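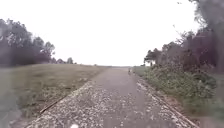 The shared path, with pale debris along both margins.

The engineer in charge of the path robots at Goritz has a phrase for what happened in January. He calls it "a localisation event". I ask him to try again in words that a dog walker would use.

"It thought it was somewhere else," he says. "It thought it was further to the right than it was. So it corrected to the left, and kept correcting, and went off the path and down the grass."

How far down the grass?

"19 metres."

And who stopped it?

"It stopped itself when the wheels began to slip. Then an operator took over."

The machine was one of a small fleet that Goritz has been running on a straight stretch of asphalt between a field and a belt of trees, under a trial known as Urrego. The robots are supposed to inspect the surface, log cracks and overgrown edges, and send the results back to the council's contractor. They share the path with walkers and cyclists. They weigh as much as a grown man and, for most of their working day, have no one walking beside them.

I have been sent the company's own summary of the fault, dated Mar 9, 2022. It runs to two pages and uses the word "robust" five times. It says the robot's edge-finding software, supplied by a firm called Cikia, looks for the line where the path meets the grass or the hedge. Where pale chips and bits of litter from the trees lie thickly along the margin, the software can take the speckled band for something other than path. On the day of the fault it then picked up the wrong line and held on to it.

"The left side is the bad one," the engineer says. "You get a wide band of it there and it's brighter than the tarmac. On a dull day with a white sky the contrast goes all over the place. The system had seen debris before. It hadn't seen that much of it with that light."

I put it to him that a path with bits on it, under a grey sky, is a fairly ordinary thing to find in this country.

"Yes," he says. He waits a while before going on. "The training runs were mostly done in Brasov, in the dry months. We did know about that. We thought we'd covered it."

The summary lists 1758 completed runs before the fault and gives that number a paragraph to itself. I ask how many of them took place on this path. He looks it up while I wait. The answer is eight.

"I'd have put that in the report," he says. "I didn't write the report."

There was supposed to be a second line of defence. The robot carries satellite positioning, and when that disagrees with the cameras by more than a set distance the machine should halt. It didn't halt. The trees on the right of the path weaken the signal, so the set distance had been made larger before the trial opened, to cut down on what the company calls nuisance stops.

"They were stopping all the time," he says. "People were complaining that they were in the way."

So the safety check was loosened?

"It was tuned."

Does he see why I might prefer my word?

"I do see that."

No one was hurt. A woman who walks there most mornings, and who asked me not to print her name, was coming the other way. She says the robot gave no sound and showed no light as it left the path. "I thought it was meant to do that," she told me. "I thought it was going to look at something." She reported it through the number on the machine's side and got a recorded message.

Goritz has made changes. The permitted disagreement is back to its old value. Top speed has been cut, and a warning tone plays when the robot is unsure of its position. Cikia has been given up to 1000 new pictures of the path edge to retrain its software. The company says this "closes out" the matter.

I ask the engineer if he agrees.

"It closes out that fault," he says. "If you're asking whether there's another surface out there that would fool it, then I'd expect so. I can't tell you which one."

And the runs without anyone walking alongside?

"Those carry on. That's a commercial decision."

Would he have made it?

He says he would like to see a winter's worth of data from this path first. The trial report is due before then.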